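3.2 Household textiles and dust retention

Settled dust was sampled from bed covers in 300 dwellings across the Brultwood and Avram districts during September. Each cover was vacuumed through a pre-weighed filter for 60 seconds per pass, with the nozzle held flat and moved in parallel strips from the head of the bed to the foot. Filters were sealed on site and weighed again at the Jovlow laboratory after conditioning.

In total 865 filters were collected. Two were torn in transit and excluded, leaving 863 for analysis. Rooms were classed as sparse, moderate or cluttered by the visiting fieldworker, using the same printed scale in both districts (Figure 4).

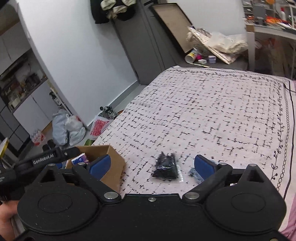
Figure 4. Bed with a pale pinkish-white cover in a room classed as cluttered.

Dust mass per unit area was higher in cluttered rooms than in sparse ones, and the difference remained after adjustment for floor covering and the number of occupants. Cover color had no measurable effect. Weave density did, with open weaves holding more of the coarse fraction. The Predier index, which combines wash interval and window opening, explained part of the remaining variance in Avram but very little in Brultwood. Wash interval was self-reported and is likely to be understated in both districts.

Filed under: Indoor Air, Housing, Open Access

Comments (3)

Was the clutter scale tested between fieldworkers? I can't find an agreement figure anywhere in section 2.

Same question as above. Also, were pets recorded?

Pets are in the supplement, second table.

We use cookies to remember your reading preferences. Accept | Manage settings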